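Vutimano 桌面抓放数据集说明

先说这是个什么东西：Vutimano 是我在仿真里攒的一批桌面操作示范，一共 3000 多条轨迹，全部由人遥操作完成，给模仿学习用。机械臂是单臂，末端是平行夹爪，桌上摆的东西五花八门，每条轨迹配一句任务描述。这份说明是边收数据边写的，前后口气可能不太统一，有些段落是七月重写过的，有些还是最早的版本，凑合看吧。

如果你只想赶紧跑起来，直接跳到“怎么读”那一节。如果你打算拿它训练并且要写进论文里，请把“已知问题”也看完，求你了，我已经在邮件里回答过太多次夹爪数值的方向问题了。

名字对照

这个项目里名字有点多，先对一下，免得后面看晕：

Vutimano：数据集本身。
Unow：遥操作程序，负责读手柄、发末端位姿指令、录轨迹。
Charvát：场景库，房间、桌子、物体摆放都从这里出。
Cirell：读取和转换工具，把原始轨迹转成训练时方便用的格式。

仓库里还能看到一个旧目录叫 legacy，里面是更早的录制脚本。别用，留着只是因为有个转换函数还引用着它，我一直没舍得动。

为什么做这个

最开始就是想教会策略做一件很无聊的事：把指定的东西夹起来，放到指定的地方。公开的数据我也试过不少，拿来预训练挺好，可一换到我们自己的相机位置和自己的物体上就不太灵，夹爪经常停在物体旁边一点点的地方，然后很自信地合上。后来我干脆自己录！仿真的好处是半夜也能录，碰倒了东西按一下键就重来，也不用担心把谁的手指夹了。

物体我是故意挑得杂的。圆柱这种好夹的要有，扁平的盘子要有，轮廓古怪、中间镂空的也要有，还有一些纯粹是来捣乱的，体积大，挡视线，任务里从来不提它。现实里的桌子就是这样乱的嘛。只用方块和小球训练出来的策略，我见过它面对一根竖着的木头不知所措的样子，胳膊悬在半空来回晃，看得人心疼。

每条轨迹开始前，Charvát 会从场景库里抽一个房间，再把物体随机撒到桌面上。撒的时候只保证不互相穿模，不保证好夹，所以操作的人经常要先琢磨一下从哪边下手：胳膊绕过高的东西，夹爪竖直往下，两指对准目标两侧，再慢慢放低。这个“琢磨”的过程也录进去了，我没有剪掉。

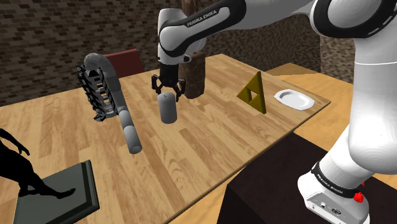

开头那段停顿要不要在训练前剪掉？
看你用什么方法。做行为克隆的话建议剪，不然策略很容易学会站着不动；如果你的模型一次预测一长段动作，留着影响不大。Cirell 里有个 trim_idle 开关，默认关闭，打开以后会把开头末端位移小于阈值的帧去掉，阈值可以在配置里改。中途的停顿它不会碰，因为中途停下来多半是在对准，那几帧很有用。

怎么录的

录制的流程写细一点，方便你照着补自己的数据。

先启动 Unow，等手柄连上，界面角落会变绿。然后加载场景，随机种子会自动写进轨迹的元信息里，以后想复现同一个开局，把种子填回去就行。场景出来以后先看任务描述，再动手。我见过（好吧，就是我）兴冲冲夹完一个东西才发现任务让夹的是另一个，这种轨迹按规矩要作废，不能回头改描述去凑动作。

操作的时候，手柄控制的是末端的位置和朝向，关节怎么转交给逆解去算。扳机控制夹爪开合，松手就张开。速度有上限，一开始没有，后来发现大家（还是我）赶进度的时候会猛地一甩，动作分布里多出来一条又细又长的尾巴，训练时归一化全被它带歪了。加了上限以后手感有点肉，但数据干净了很多。

夹东西有几条约定。第一，接近目标时尽量从上往下，除非物体形状实在不允许。第二，合爪之前停一小下，让手腕相机拍到一个清楚的对准状态。第三，放下之后夹爪要往上抬开一段距离，再按结束键，不要一松手就结束，不然策略学不到“离开”这个动作，部署的时候会赖在物体上不走。第四，碰到别的东西没关系，只要任务还能完成就继续，不要为了好看重录。

最后这条跟我合作过的人都问过，觉得是不是太随便。我的想法是，干净漂亮的示范已经够多了，缺的恰恰是碰歪了一点以后怎么救回来的片段。这一版里这类轨迹在元信息里标了 has_contact，你要是不想要，过滤掉就好。

每条录完以后，Unow 会问成功还是失败。成功的判定先由程序做一遍，看目标有没有到指定区域、夹爪有没有松开，人再看回放确认一遍。两边意见不一致的，单独进一个文件夹，攒到周一统一看。这个活儿挺折磨人的，尤其是那种物体刚好压在区域边缘上的，我现在的规矩是重心在里面就算成功，标准写在 rules 文件里，欢迎来吵。

相机和画面

每条轨迹都带外部视角和手腕视角。外部相机架在桌子周围，位置会在小范围内随机抖动，朝向大致冲着桌面。抖动的幅度我调过好几次，太小了策略会死记像素位置，太大了有时候机械臂会被裁掉一大截，甚至只能看到底座和一部分连杆。裁掉一截的我没有删，真机上相机装歪了也是这样的效果，让模型早点习惯没坏处。

手腕相机装在夹爪后面，从上往下看，画面底部总能看到夹爪自己。很多人第一次看手腕画面会觉得别扭，物体从正上方看下去跟侧面完全是两回事：侧面一眼就认得出来的东西，俯视可能只剩一个圆滚滚的轮廓，带个小把手。盘子倒是反过来，俯视最好认，侧面看就扁成一条了。所以我强烈建议两种视角一起用，只用外部视角也能训，不过最后几厘米的对准会差不少，这是我自己跑下来的感受，没有做很严格的对照。

还有一点要注意，手腕画面里夹爪会挡住一部分物体，特别是目标正好在两指之间的时候。做图像增强时别用太狠的裁剪，底部那一条裁没了，模型就不知道手指在哪儿了。我早期的配置里有随机裁剪，默认值偏大，训练曲线看着挺正常，一评估就抓空，查了好几天才找到原因，气得我去楼下走了两圈。

房间背景也随机。有砖墙的，有带家具的，有的能从门口看到隔壁屋子。背景里的东西都不参与任务，也不会被碰到，就是用来让视觉编码器见见世面。光照目前基本是均匀的柔光，阴影比较淡，这一点放在“已知问题”里再说。

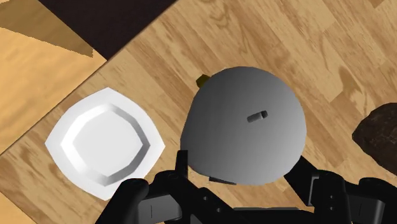
怎么读

装好 Cirell，指向数据目录，就能按轨迹遍历了。每条轨迹是一个单独的文件，里面有这些字段：

observation.external：外部相机画面，逐帧。
observation.wrist：手腕相机画面，逐帧。
observation.joint：各关节角度，弧度。
observation.gripper：夹爪开度，归一化过，数值大表示张开。
action.pose：末端目标位姿，相对底座坐标系。
action.gripper：夹爪指令，数值大表示合上。
language：任务描述，中英各一句。
meta：种子、场景编号、成功标记、接触标记、操作者编号。

对，你没看错，夹爪的观测和指令方向是反的。历史原因，Unow 最早就是这么发的，等我发现的时候已经录了一大半，改了怕有人手里的旧版本对不上。Cirell 加载时有个 unify_gripper 选项，打开以后会统一成数值大表示张开。新用户请务必打开！下一个大版本我会把原始文件也改掉，到时候在更新记录里用很大的字写出来。

轨迹长短不一，最长的一条有 1088 步，是一个特别磨蹭的任务，目标挨着一个很高的东西，夹爪换了好几个方向才下得去。如果你的训练代码要求定长，建议切片，不要直接补零补到最长，显存会哭的。切片时注意别把合爪那一刻切在边界上，Cirell 的 slice_by_event 会尽量避开，但不保证每次都躲得掉。

任务描述的写法

描述都是人写的，没有用模板批量生成，所以同一个动作会有好几种说法。“把圆柱放到盘子上”“灰的那个，放盘子里”“拿起竖着的圆柱，搁到白盘里去”，这些都会出现。英文那句是中文写完以后再翻的，口语味儿淡一些。偶尔有错别字，我修过一轮，没修干净，后来想想真人用的时候也会打错字，就留着了。

描述里只用颜色、形状和位置来指物体，尽量不用物体库里的内部名字。原因很简单：内部名字有时候跟长相对不上，比如某个东西在库里叫“底座”，可谁看了都觉得是个垫板。写描述的人看到什么就怎么叫，叫法不一样也不强行统一。要是你需要严格的物体标识，meta 里有编号，可以自己去映射。

左右的问题也提一句。描述里的“左边”“右边”一律以外部相机为准，跟机械臂自己的左右没关系。有些房间里相机和机械臂差不多面对面，两边的左右刚好是反的。早期有一小批描述是站在机械臂的角度写的，已经全部改过来了，你要是还碰到漏网的，请给我提 issue，附上轨迹编号。

高的物体和遮挡

这一节是应一位用户的要求加的，他问为什么有那么多轨迹里，目标旁边杵着一个大家伙。

是故意的。Charvát 撒物体的时候有一个参数控制高物体和目标之间的最小间距，我把它调得比较小，让遮挡经常发生。竖着的圆柱本身就偏高，夹爪要从更高的地方下来，胳膊很容易从别的东西上面扫过去。操作者一般会先把末端抬高，横着移到目标正上方，再垂直往下。这个“先高后平再下”的套路在数据里非常常见，策略学得也快，副作用是碰到本来可以直接伸过去的简单局面，它也要绕一下，显得有点神经质。

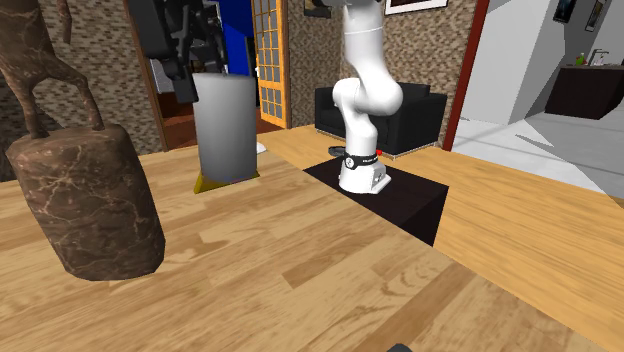

想缓解的话，可以在采样时给桌面宽松的轨迹加一点权重。meta 里有个 clutter 分数，由物体之间的间距算出来，分数低的就是宽松的。我自己试下来把低分段的采样概率稍微提一提，绕路就少了，遮挡局面下的成功率也没有明显掉。具体提多少跟你的模型有关，我就不给数字了，免得大家照抄以后来骂我。

划分

训练和验证按场景种子分开，同一个开局不会同时出现在两边。验证部分固定是 500 条，列表放在 splits 目录下，请不要自己重新随机切，不然结果没法互相比较。想做更难的测试，可以按物体来留出，Cirell 支持传一个物体编号列表，把包含这些物体的轨迹整条排除在训练之外。

失败的轨迹单独放，不计在总数里，默认也不会加载。有人拿它们训练成功判别器，效果听说不错，我自己还没来得及试。

操作者

全部轨迹由 2 个人录制，我是其中之一，另一位不想署名。两个人的风格差别挺明显：我偏快，下爪比较猛，对不准就再来一次；另一位很稳，几乎不返工，但每条都要长一截。如果你发现动作分布有两个鼓包，多半就是我们俩。meta 里的操作者编号可以拿来做条件输入，也可以只用其中一个人的数据，我建议先混着用，看看再说。

已知问题

光照变化太少。前面提过，基本都是柔光，强光、侧光、昏暗的都缺。上真机之前请自己加颜色和亮度增强。

接触不够真。滑动摩擦在仿真里偏理想，夹住的东西不太会打滑，真机上薄边的、光面的物体要难夹得多。别拿这里的成功率去估计真机表现。

手腕画面偶尔有一帧延迟。出现在录制程序的某个旧版本里，受影响的轨迹已经标了 wrist_lag，介意的话过滤掉。我对比过带不带这批数据训练，差别看不太出来，但强迫症患者可能受不了。

物体偶尔悬空一点点。初始化的时候物理引擎还没稳下来就开始录了，头几帧能看到东西轻轻落到桌面上。打开 trim_idle 一般能顺带去掉。

没有双臂，没有柔性物体，没有液体。问的人很多，短期内不会有。

怎么补数据

特别欢迎！流程是这样：先用最新版 Unow 录几条试录的发给我看，主要看速度和结束动作合不合约定，没问题就可以放开录了。不用追求数量，录到手酸就停，累了以后的示范质量会肉眼可见地往下走，我自己深有体会，晚饭后录的那一批返工特别多。

提交之前请跑一遍 Cirell 自带的 check 命令，它会检查字段齐不齐、时间戳有没有倒退、夹爪指令是不是从头到尾没变过。最后这项很有用，拦下过好几次手柄没电的情况。检查通过以后把文件和日志一起打包发来，任务描述请自己写，别用翻译软件来回倒。

使用和引用

研究和教学随便用，商用请先来信打个招呼。引用格式在 citation 文件里，用到了哪个版本请写清楚，夹爪方向那件事以后会变，版本不写明白，别人很难复现你的结果。

读不进来、描述对不上画面、验证集里发现重复，都可以提 issue。标题里带上轨迹编号，我回得会快很多。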